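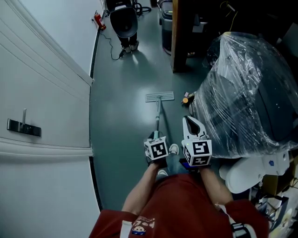 Corridor floor, flat mop, left hand on the handle.

Jun 27, 2019. Dye trials for the Umonham river day, continued. Tank bench and outdoor channel. Present: Notburga Wyss, Ifeanyi Osagie, self. Eun-seong Han on the phone for the flow figures.

Purpose: settle the dose for the stretch between the footbridge and the weir, and decide whether the green can be held for the whole of the boat parade or only the first half of it.

Bench. Three tanks of river water drawn this morning from below the footbridge, plus one of tap water as a blank. The river water is browner than the April lot and this matters more than the tank geometry did. At the lower dose the tap water reads a clean green and the river water reads olive. At the middle dose both are acceptable from two metres. The top dose gave no visible gain over the middle in river water and a yellowish cast in tap. Top dose dropped from the plan.

Note for Capucine: the old colour card is no use outdoors. Under the shed lamps I matched tank 2 to the third square, carried it into daylight and would have called it the fifth. All readings from now on to be taken outside, back to the sun, card flat on the rim.

Channel. Pump set to 600 litres a minute, which Eun-seong says is a fair scale for the river at summer level with the weir gates down. Powder thrown by hand went in as clumps and left streaks the full length. Same weight premixed in a bucket and poured over the lip spread to both sides within a few metres. Repeated with the pump turned down by a third: same result, slower. Premix it is. The crews will not like carrying it.

Time to fade, middle dose, single pour: 11 minutes until Ifeanyi called it gone at the lower marker. I would have called it sooner. Second run with the dose split in two, second half poured at five minutes: colour weaker at the start but still there when the pump was stopped. Split dosing looks right for the parade. Two boats, one behind the other, second boat starting when the first passes the bandstand.

Distance check. Notburga walked the bank with the wheel. Footbridge to weir is 935 metres along the towpath side, not the 1,033 on the festival map. The map figure seems to include the bend above the footbridge, where we are not dosing. All quantities in the Ristovel order were worked out on the longer length, so we have nearly a tenth too much. Keep the surplus for the rehearsal.

Staining. Rope fender and a strip of painted board left in tank 2 since yesterday. Board wiped clean with plain water. Rope did not. Tell the boat owners to lift their fenders in before the first pour.

Open:
Dimas Menon to confirm the start time with the parade office; light on the water is poor once the sun is behind the mill.
Lids for the premix buckets.
Repeat the split run with fresh river water after rain.
Order more card.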